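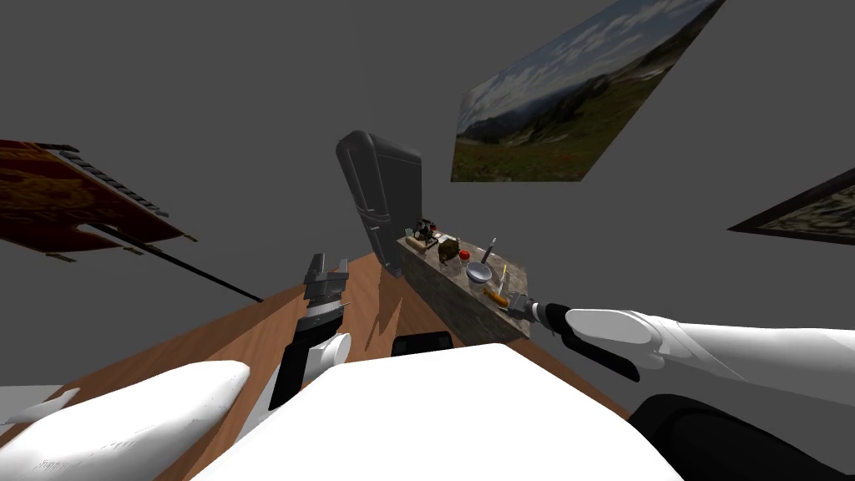
I spent most of August watching a robot learn to tidy up after dinner, and I never once smelled food. The kitchen lives inside a computer at Estden, a small lab that has built 4,000 of these rooms and can shuffle them overnight. Counters slide, the light changes, a carrot lands somewhere new.

The method is called Plonel, and I like it because I can explain it to my mother. The robot tries a job, say, picking up a tomato. When it botches the job, the software rewinds to just before things went wrong and lets it try again from there (oh, to have that at my own stove!). Older training sent it back to the very start every time, so it practiced the easy first reach over and over and hardly ever got to the hard bit.

With rewinding, the robot needed 1,371 tries to get reliable at a new object. The old way took almost three times that.

Then comes the real kitchen, down the road in Stircombe, where bowls are slippery and drawers stick. The team has moved 2 skills over so far, grasping and placing. Pouring still goes all over the floor, and I got a wet shoe out of it.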